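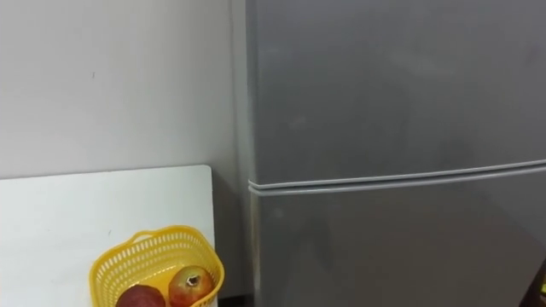 Two-door refrigerator, matte silver-grey finish.

Visit report: Randeck Boxing Centre open day
February 23, 2026

Randeck ran its first open day since the October refit. The building was formerly a tile warehouse, and the main hall keeps the original slab under new sprung flooring. Two rings are installed. The competition ring sits on a raised platform; the sparring ring is at floor level, which makes it easier for coaches to work from the apron side.

The morning session covered equipment. Cinton supplied the heavy bags, hung from a ceiling rail on individual swivels. The standard bag is 60 kg. Swing was well controlled, although the rail transmits some noise to the neighbouring bays when several bags are in use. Glove storage is on open racks with a fan beneath – adequate for a club this size, but the racks are close to the wall and air movement at the back is poor.

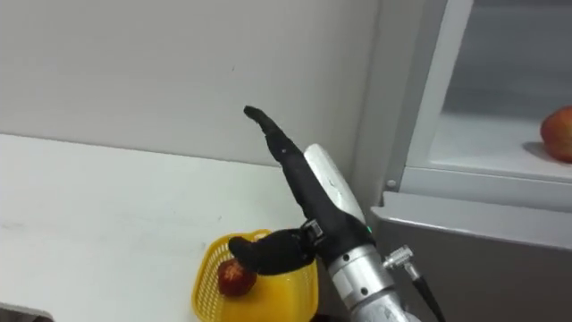

The afternoon was given to demonstration rounds between Randeck and the visiting Punovness club. There were 11 bouts, each over three rounds of 90 seconds, with no decisions announced. Pace was high in the lighter weights. Several of the Punovness juniors dropped the rear hand after jabbing to the body, and the home coaches had their boxers counter over the top by the second round.

Timing was run on a Torres wall clock with a separate ten-second warning tone. The tone was hard to hear from the far corner of the competition ring. Staff said a second speaker is on order.

Parking is limited on the street side. Enter from the rear lane, where the door is level with the pavement. Adult beginner classes are open for enrolment at the front desk, and hand wraps are not supplied.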